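Wissen für Neugierige
Technik im Alltag

Kann eine Maschine schon Wäsche falten?

Vielleicht kennst du das: Es ist Samstag, draußen scheint die Sonne, und auf deinem Bett liegt ein Berg frisch gewaschener Sachen, den du bitte noch wegräumen sollst, bevor du losgehst. Da kann man schon mal auf die Idee kommen, dass so etwas doch ein Roboter erledigen könnte. Die Frage hat uns Kindern und Erwachsenen im Technikhaus Zumberg jedenfalls so lange keine Ruhe gelassen, bis wir beschlossen haben, ihr einmal gründlich nachzugehen.

Fangen wir mit dem an, was schon klappt. Eine Waschmaschine ist ja im Grunde auch eine Maschine für Hausarbeit, und zwar eine ganz wunderbare! Deine Ururgroßmutter musste die Wäsche vielleicht noch im Kessel kochen, auf dem Waschbrett rubbeln und mit der Hand auswringen, und das dauerte oft einen ganzen Tag. Auch die Spülmaschine hilft uns, und in manchen Wohnungen fährt ein kleiner runder Staubsauger ganz allein durch die Zimmer (und bleibt gern mal unter dem Sofa hängen). Diese Geräte können alle eine einzige Sache richtig gut. Die Waschmaschine wäscht, aber ausräumen und falten musst du selbst.

Warum ist denn ausgerechnet das Falten so schwer? Probier mal etwas aus: Nimm einen Bauklotz und leg ihn auf den Tisch. Er sieht immer gleich aus, egal wie oft du ihn hochhebst. Und nun nimm ein Handtuch und lass es auf den Tisch fallen. Heb es auf, lass es wieder fallen. Jedes Mal liegt es anders da! Mal guckt eine Ecke heraus, mal ist sie irgendwo im Knäuel verschwunden. Du findest sie trotzdem, weil du mit den Augen suchst und mit den Fingern fühlst, und dabei musst du nicht einmal besonders nachdenken. Für eine Maschine ist jedes Knäuel erst einmal ein Rätsel.

Dazu kommt, dass sich Stoffe so unterschiedlich benehmen. Ein dicker Pullover bleibt brav liegen, ein dünnes Halstuch rutscht weg, und ein Spannbettlaken - na ja, frag mal deine Eltern, wie gern sie Spannbettlaken falten.

Damit ein Roboter etwas anfassen kann, braucht er so etwas wie eine Hand. Die Fachleute nennen sie Greifer. Viele Greifer haben bloß zwei Finger, die sich aufeinander zu bewegen, ein bisschen wie bei einer Grillzange. Manche Greifer sitzen an einem Roboterarm, und andere kann ein Mensch in die Hand nehmen und selbst damit arbeiten.
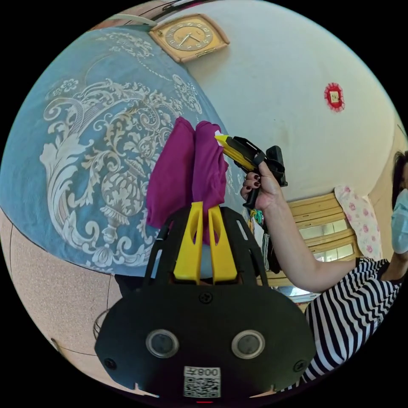

Zwischen den gelben Fingern klemmt ein gefaltetes Tuch.

Mit so einem Greifer zum Festhalten kann ein Mensch einer Maschine vormachen, wie eine Arbeit geht. Du hast ja auch nicht aus einem Buch gelernt, wie man eine Schleife bindet. Wahrscheinlich hat sich jemand neben dich gesetzt und es dir gezeigt, einmal und noch einmal und dann noch mal ganz langsam, bis deine Finger es konnten. Beim Roboter läuft es ähnlich, nur dass er viel, viel mehr Beispiele braucht als du. Eine Kamera am Greifer schaut dabei zu. So entstehen Aufnahmen, in denen der Computer später nach Mustern sucht: Wo wurde zugepackt? Wohin ging die Bewegung? Wann haben die Finger losgelassen?

Wir haben dazu Georges Kanaan gefragt, der in der Werkstatt Vanhove Greifer zusammenbaut und bei uns im Technikhaus schon öfter zu Besuch war. Für ein einziges Übungsprogramm, erzählt er, haben sie dort fast 2000 Aufnahmen gesammelt, alle vom Zusammenlegen. »Und am Ende konnte das Programm Handtücher ganz ordentlich. Dann haben wir ihm ein Kinderhemd hingelegt, und es wusste überhaupt nicht, was es mit den Ärmeln machen soll«, sagt er und muss selber lachen. Ärmel sind nämlich noch einmal eine Sache für sich.

Der Übungsroboter aus der Werkstatt heißt übrigens Gandora. Für ein Handtuch braucht Gandora 80 Sekunden. Stopp doch zu Hause einmal die Zeit, wie lange du brauchst! Wir haben es bei uns in der Gruppe ausprobiert, und das langsamste Kind war nach sechs Sekunden fertig. Zugegeben, die Kanten lagen etwas schief.
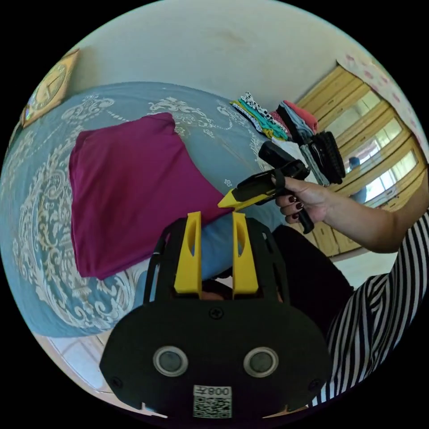
Zuletzt geändert am: 21. Oktober 2025

Auf einem Bett Wäsche zusammenzulegen, ist für uns Menschen ganz bequem, aber für eine Maschine steckt auch darin eine Schwierigkeit. Schau dir die hellblaue Tagesdecke mit den großen Schnörkeln an, auf der das gefaltete Tuch liegt. Das Tuch hat eine kräftige Farbe, die hebt sich gut ab. Stell dir aber vor, es wäre auch hellblau und hätte die gleichen Schnörkel. Wo hört dann die Decke auf, und wo fängt das Tuch an? Du würdest einfach mit der Hand darüberfahren und den Rand spüren. Ein Computer, der nur Bilder bekommt, kann da ganz schön durcheinanderkommen.

Und dann der Stapel weiter hinten! Da liegen verschiedene Sachen beieinander, etwas Blaugrünes, etwas Hellgraues, ein schwarz-weiß gemustertes Stück. Wenn du aus so einem Stapel ein Teil von unten herausziehen willst, hältst du den Rest mit der anderen Hand fest, damit nicht alles umkippt. Auch so etwas muss eine Maschine erst lernen, und dafür braucht sie meistens zwei Arme, die gut zusammenarbeiten.

Wie ist es denn in Fabriken und Werkstätten?

Dort haben es die Roboter leichter. In der Schraubenfabrik Clillberg, die wir im März besuchen durften, hebt ein großer Roboterarm den ganzen Tag Kisten von einem Band auf eine Palette. Die Kisten sind alle gleich groß und kommen immer an derselben Stelle an. Da kann fast nichts schiefgehen. Als aber während unseres Besuchs ein Karton verkehrt herum lag, blieb der Arm stehen, eine Lampe blinkte, und eine Mitarbeiterin kam und drehte den Karton um. Danach ging es weiter.

Bei dir zu Hause liegen die Sachen jeden Tag woanders. Die Socken unter dem Bett, der Schlafanzug auf dem Stuhl, und mittendrin vielleicht noch eine schlafende Katze, die auf keinen Fall mitgefaltet werden darf.

Also, kann eine Maschine schon Wäsche falten? Ein bisschen, ja: langsam, am liebsten Handtücher und am besten dort, wo sie viel geübt hat. Einen Roboter, der in ein fremdes Kinderzimmer kommt und dort alles schön in den Schrank legt, haben wir bei unserer Suche noch nicht kennengelernt.

Zum Ausprobieren

Zieh dir dicke Fausthandschuhe an und versuche, ein T-Shirt zusammenzulegen. Wenn das klappt, mach dabei ein Auge zu. Und wer es noch schwieriger mag, nimmt zwei Kochlöffel statt der Hände. Schreib uns gern, wie weit du gekommen bist, oder mal uns ein Bild davon. Wir hängen die Bilder im Eingang neben der Garderobe auf.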